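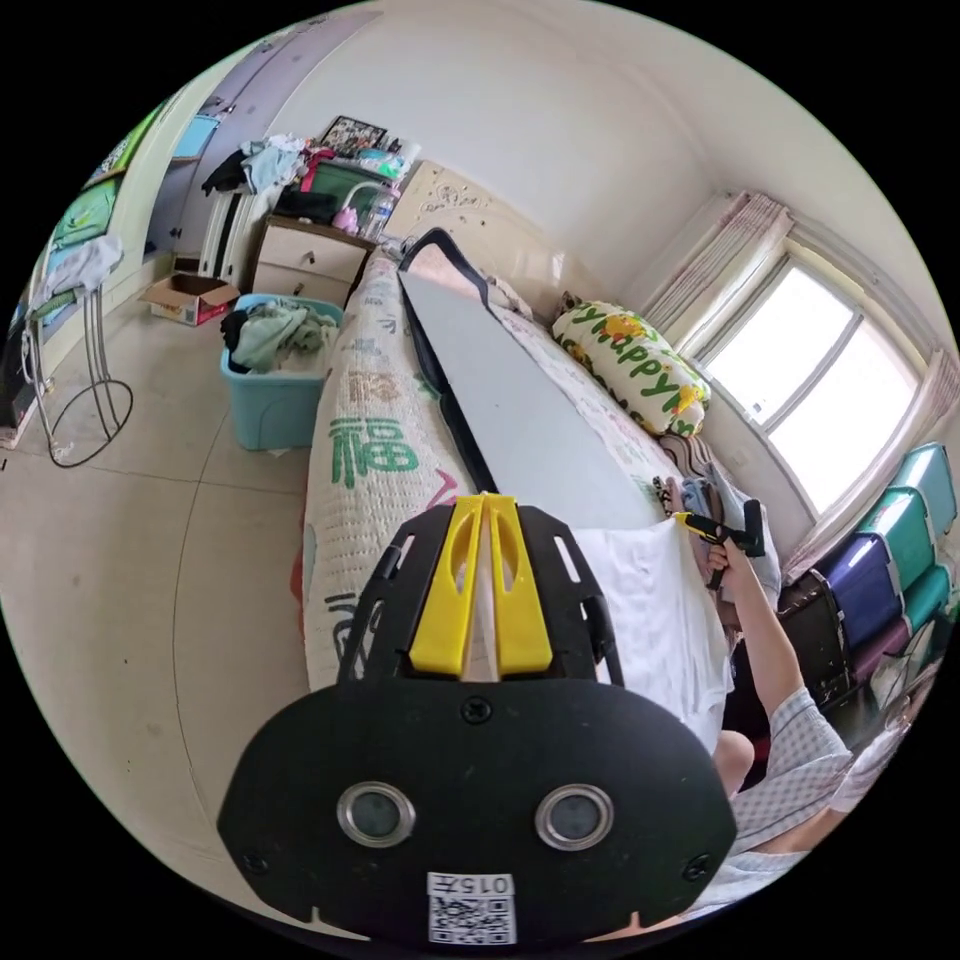

Fig. 1. A bed by a window.

Does Window Light Help Students Wake Up? A Project Report
Gerasimos Konstantinidis
Osden College, Introduction to Research Methods
March 28, 2019

Background

The housing office at Osden hands out a leaflet every fall telling students to sleep with their bed next to the window and the blinds open. Morning light, it says, will make them "wake refreshed and ready to learn." The leaflet gives no source. I asked where the claim came from and was sent a link to a blog run by Ivow, a company that sells blinds. The blog had no source either.

I don't doubt that light has some effect on sleep. Our textbook covers this and the basic point seems solid. What I doubt is that moving a bed across a small dorm room makes a difference anyone would notice, and that a leaflet should promise it.

Method

I put up a sign-up sheet in Stamatopoulos Hall and 50 students joined. Most already had their beds where they wanted them and would not move them for a class project, so I could not assign positions at random. I sorted people into two groups by where the bed already stood, near the window or away from it. This is a serious weakness and I come back to it later.

For two weeks in March each student filled in a short form after getting up. It asked what time they fell asleep (their best guess), what time they woke, and how rested they felt on a scale from bad to very good. Students who owned a phone with the Momenon sleep app could add the app's score if they wanted to.

Results

Students near the window woke a little earlier. They did not say they felt more rested. A fair number said they felt worse, and the comments explain why more clearly than the ratings do. The street side of the hall gets delivery trucks before sunrise, and the old window frames let in cold air. One student wrote, "I wake up early because I am freezing."

The forms also got worse as the project went on. By the end, many had clearly been filled in all at once, with the same bedtime copied down the page in the same pen. I kept these in, but I would not put much weight on them.

The Momenon scores were no help. Students who said they had slept badly got high scores, and one got a good score for a night when she had left her phone on the bed and gone to the library. The company does not say how the score is worked out, so I left it out of the comparison.

Problems

People who pick the bed by the window may be different from people who don't. They may like getting up early already. Roommates often settle the matter between themselves, and whoever arrives first on move-in day usually gets the choice. None of this has anything to do with light.

I also did not measure the light. Some rooms face a brick wall. Some students keep the blinds shut all year, bed by the window or not, and my form did not ask.

What I would change

Ask about blinds and noise. Use rooms on the same side of the building. Collect the forms every morning, even though it means walking the halls early. I would also want the housing office to take the sentence about feeling refreshed out of the leaflet until it has something to back it up. I sent them a copy of this report and have not had an answer.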